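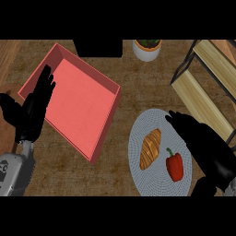
Robot safety, session 4: the Ekell fault

Task was pick and place, two hands, croissant and pepper into the pink box. Ran in the simulator first (always do).

What went wrong: right hand closed far too hard. Grip limit set at 44, should have been 14. Somebody copied the settings from the Tekis arm and didnt check. No alarm, because the alarm limit was copied over too.

Croissant = soft, pepper = firm. One grip limit for both is a bad idea anyway.

Mafalda Vieira's point from February: keep the alarm limit in a seperate file, locked.

For next time
- read the Qaisi fault log, roughly 4000 lines, skip the start-up part
- write down where you would put the stop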